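I got the email from Lumenta on Saturday, while I was waiting for toast. "We've updated our terms to give you more control." I have been online long enough to know that when a company offers me more control, I should go and check what it has switched on.

Sure enough, buried under Account, then Preferences, then a grey link called Partner Experiences, there was a list of 58 companies now allowed to "personalise" things for me. All ticked. I recognised two. One was Nelidetti, which I'd thought was a brand of shoes, and the other was Prondarano, which sold me a weather app years ago and apparently still likes to keep in touch.

There is no "untick all" button. There is a "tick all" button, in a cheerful colour, in case you've made a mistake.

## What they say it does

According to the help page, partners get "limited signals" about my activity. I wrote to support and asked what a signal was. The reply took six days and told me that signals are limited. I wrote back. The second reply thanked me for my feedback and closed the ticket.

Maybe it's harmless. Maybe a signal is just my time zone and whether I like dark mode. But if it were that dull, I reckon they'd have said so in the first email – it would have cost them one sentence.

## Is Porkberg any better?

Readers keep suggesting I move to Porkberg, which charges $15 a month and promises never to share anything with anyone. I'd like to believe it. I also read its privacy policy at the kitchen table, and "anyone" does not include "affiliates", a word it never defines.

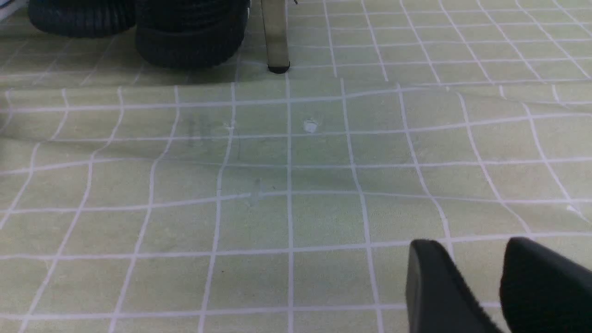 ## Where I've landed

I've unticked the lot, one at a time, and taken a screenshot in case they quietly come back. I've also exported my files, 300 or so megabytes of old invoices and recipes, and put them on a drive in the cupboard.

I haven't closed the account. My sister's family calendar lives on there and I'm not having that argument before Christmas. I'll check the list again next month.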